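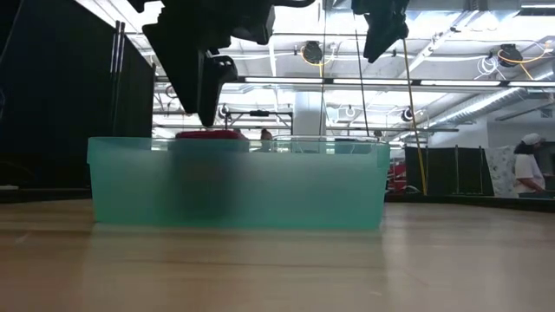 Why Can You See Through Some Things?

Hold a clean drinking glass up in front of your face and look at the room. You can see the chairs, the door and anyone who happens to be standing there. Now hold up a dinner plate. The room is gone. Both the glass and the plate are hard, and both can be about the same thickness. The difference is in what happens to light when it gets to them.

How seeing works

You see things when light goes into your eyes. Some of that light comes straight from a lamp or another object that glows. Most of it has bounced off something first. Light from a lamp hits a chair, bounces off in all directions, and a little of it reaches you. Then you see the chair.

If you put something between you and the chair, the light has to get past it. Scientists have three words for how well a material lets light through.

Transparent

Light goes through a transparent material almost in a straight line. Whatever is on the other side looks sharp. Window glass is transparent, and so are clean water in a cup and the lenses in a pair of glasses.

A transparent thing can have a color. The lenses in sunglasses are often brown or gray, but you can still see sharp edges through them. The color means that some of the light has been soaked up on the way.

Translucent

Light goes through a translucent material too, but it gets knocked off its straight path. It comes out the other side going every which way. You can tell that there is light, and you may be able to tell that something is there, but it looks blurry. Wax paper is translucent. So are tracing paper, thin curtains and the frosted glass in many bathroom windows.

Things close to a translucent wall look clearer than things far from it. You can test this with your hand. Press your palm flat against the back of a sheet of tracing paper and you will see the shape of your fingers. Move your hand back a few inches and the shape fades into a soft shadow.

Opaque

No light gets through an opaque material. It is either soaked up or bounced back. Wood, metal, bricks, thick cardboard and you are all opaque. Opaque things make the darkest shadows.

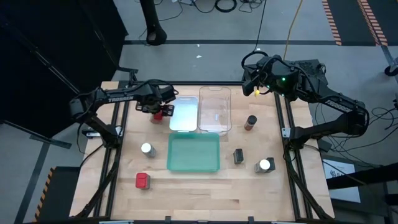
What makes something frosted?

Plain glass has a very smooth surface. If you rub it with something rough, such as sand, you make thousands of tiny scratches. Each scratch has little slopes that point in different directions, and each slope sends the light a different way. The glass has not become any thicker. Only the surface has changed.

Plastic can be frosted in the same way, or the mold it is made in can have a rough inside. Some plastics are cloudy all the way through. They have tiny parts inside them that bend light, and the light gets turned many times before it comes out. A thick piece of cloudy plastic looks whiter than a thin piece.

You can sometimes make a frosted surface look clear. Stick a piece of smooth, clear tape on frosted glass and press hard. The glue fills in the bumps and the light can go straight again. This only works on the rough side.

The greenhouse at Mondum

The big greenhouse in Mondum Gardens is 76 years old and has over 900 panes of glass. In winter the plants need all the light they can get, so the panes are kept clean and transparent. In summer the sun would scorch the ferns. Every April the gardeners paint the outside of the roof with a thin white wash. The roof becomes translucent, and the ferns get soft light with no harsh bright patches. The wash is scrubbed off again, starting on 1st September.

Try it: how many sheets?

Is one sheet of tracing paper enough to hide a word? Ho-yin Fang tried this with her class at Bailly Elementary.

You will need:
A pad of tracing paper
A white card
A thick black marker
A room with the lights on

1. Write a short word on the card in big letters.
2. Lay one sheet of tracing paper on top. Can you still read the word?
3. Add another sheet, and then another. Stop when you can't read it any more.
4. Write down the number of sheets.
5. Take all the sheets off. Hold one sheet a few inches above the card and try to read the word again.

The class needed 11 sheets. Yours may be different, depending on the paper and how bright your room is. Try it again with wax paper if you have some. 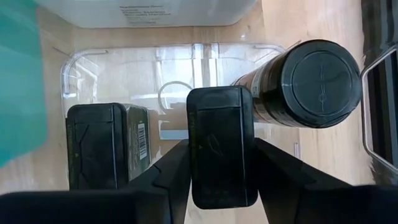 Kavwood Discovery Center, Schools and Families Team

Words to know

Absorb: to soak up. Black things absorb most of the light that lands on them.

Reflect: to bounce back. A mirror reflects light very evenly, so you get a clear picture in it.

Scatter: to send off in many directions. Fog scatters the light from car headlights.

Questions children ask us

Is water always transparent?
A cupful of clean water is. But water absorbs a little light, and the deeper you go the more it adds up. Below 200 meters the ocean is very dim, even at noon.

Why is snow white if ice is clear?
Snow is made of many small ice crystals with air between them. Light is scattered each time it meets the edge of a crystal, and it comes back out to you as white.

Can paper be made clearer?
Yes. Put one drop of cooking oil on a piece of plain white paper and hold it up toward a lamp. The oil fills the gaps between the paper's fibers, and more light comes through. Put a plate underneath first, and keep the paper well away from the hot bulb.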